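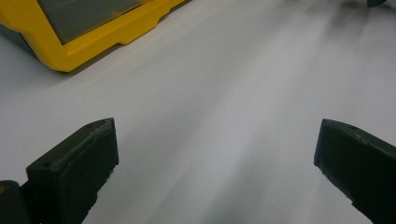

A white tabletop, mostly clear, with the yellow piece sitting up in the corner.

How to get a white table properly clean (and keep a clear spot on it)

I have a soft spot for white tables. They make a small room feel bigger, they bounce the light around on a gray afternoon, and whatever you put down on them looks like you meant it. The trouble is that they also show every fingerprint, every ring from a mug and every bit of pencil that ever rolled across them. Mine is a matte one from Herka, and after a few years of crafts, homework and far too much toast I have settled into a routine that works for me.

The whole thing takes 30 minutes if the table is in a bad way, and much less once you're in the habit.

What you'll need

2 soft cloths (old T-shirts are lovely for this)
A bowl of warm water
A small squirt of mild dish soap
Baking soda
A dry towel

Step 1. Clear it off, all of it

I know, I know – it's so tempting to just wipe around things! But please take everything off at least once. Put it on a chair, put it on the floor, put it in the hallway if you must. You'll find crumbs under things you'd have sworn never moved.

Step 2. Dry cloth first

Go over the top with a dry cloth before any water comes near it. Dust and water make a sort of gray paste, and on a matte surface that paste loves to settle in and leave streaks. Work from the back of the table toward yourself and catch the crumbs in your hand.

Step 3. Soap and water

Dip the cloth, wring it out well, and wipe in long straight strokes. I used to go in circles, the way my family always did, and I could see every one of them when the sun came in. Rinse the cloth often. If the water in the bowl has gone cloudy, change it.

Step 4. The stubborn spots

Mix a little baking soda with enough water to make a soft paste, dab it on the mark and leave it for a few minutes while you put the kettle on. Then rub very gently and wipe it away. Try it somewhere hidden first if your table is painted, and skip it altogether on anything shiny. I once dulled a patch on a glossy Bamus side table this way and I still put a plant over it.

Step 5. Dry it and look at it sideways

Dry with the towel, then crouch down so your eyes are level with the top and look across it toward the window. Streaks that were hiding will show themselves. A slightly damp cloth and another dry usually sorts them out.

Putting things back

Take your time with this part. I keep the bigger things toward the far corners and leave a good open space in the middle, nearest to where I sit. Mine is 16 inches deep, enough for a notebook and a cup of tea – or a puzzle, if the puzzle isn't too ambitious.

After that, a quick wipe before bed is plenty. I do the full routine again when the mug rings start winning.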